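Recipe Testers Wanted for the Wesitau Community Cookbook

Posted 2025-05-13

If you have ever stood in your own kitchen squinting at a recipe and wondering what on earth the writer meant by "cook until done," we would love to hear from you. We are putting together the second edition of the Wesitau Community Cookbook, and we are looking for home cooks (nervous ones very much included!) to try out the dishes before they go to print.

The first edition came out of a box of handwritten cards and grew faster than any of us expected. Neighbors sent in soups, pickles, braided breads and a truly alarming number of bean casseroles. This time we have over 200 recipes on the pile and want to choose the best 90, and that means a lot of cooking between now and the end of June.

What you would be doing

Each tester gets four recipes by mail or email. You cook them at home, in your own pots, on your own stove, and fill in a short form for each one. Tell us how long it took, whether the amounts made sense, where you got lost, and whether the people at your table asked for more. Please be blunt. Hajar Filali, our editor, has already rewritten her own lentil recipe three times and says she can take it.

Who we are looking for

Anyone over 18 who lives in Wesitau, Grakholm or Trernine. You don't need any training, and we would be especially glad of people who cook on a small stove, cook for one, or cook for a crowd of picky kids. If you keep to a special diet, mention it when you write and we will match you with recipes you can eat.

What you get

We pay $100 for the full set of four, plus the cost of groceries if you send us your receipts. You will also get a copy of the finished book with your name in the thank-you pages, and a seat at the potluck we are planning for when it is all over.

How to apply

Write a few lines about yourself and what you like to cook, and send them to Pak-hei Kao, Wesitau Cookbook, P.O. Box 2869, Wesitau. Add a phone number or email address so he can get back to you, and tell him if there is anything you can't or won't cook.
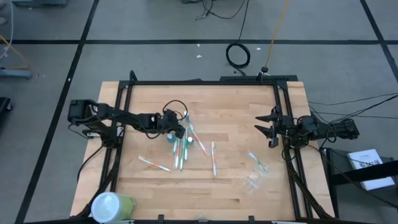

Couples, roommates and grandparents with grandchildren are welcome to apply as a team, with one payment per set of recipes. Just put both names in your letter and let Pak-hei know who should get the forms.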